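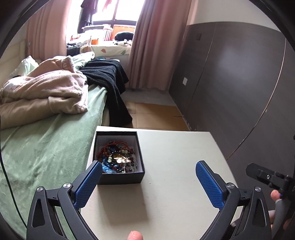 Handout 4: Looking after the hand-held gripper
Prundivgate short course, January 2024

OK, so last time we got as far as squeezing the trigger, and a few of you asked why I make such a fuss about the pads. Small shiny stuff is why! Bead strings, charms, rings – a tired pad will let a thin ring slide out and you'll blame your own hand for it.

Start with the pads. Wipe both with a barely damp cloth, let them dry, then run a fingernail across the pattern. If the ridges feel flat in the middle, swap the pads as a pair (never just one, please, I've done it and the grip goes lopsided). I swap mine at 600 squeezes on the Drullmont sheet, which is fussy of me, but pads are cheap.

Next, the pivot screws. Open and close the fingers slowly and watch the joints. Any wobble, give the loose screw a small turn and try again. Too tight and the finger drags on its way back – you'll feel it in the trigger before you see it.

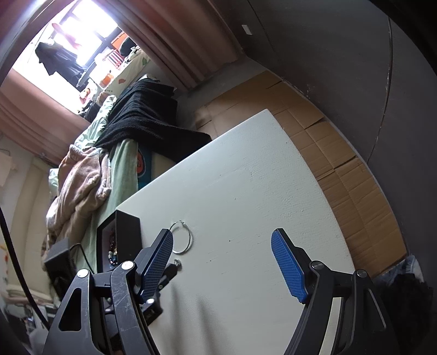 Scratches on the black linkage arms don't bother me at all. Cracks do, so look closely around the triangular cut-outs, near the corners especially. My old Tallby set cracked there at 2,014 squeezes, and I only noticed when the fingers stopped meeting square.

Then do the pickup check. Lay a ring or hoop flat on something pale and hard, bring the fingers down on either side of it, close, lift, and hold for 60 seconds. Do it again with a string of beads. If the ring creeps, go back to the pads; if one finger arrives first, go back to the screws.

Write down what you changed and the count you changed it at. We'll do a full strip-down in June, so keep your old pads in an envelope and bring them along.

Related handouts
Handout 3: Trigger feel and finger travel
Handout 5: Replacing a linkage arm
The Alemayehu log sheet, blank copy
Notes on the 3,000-squeeze service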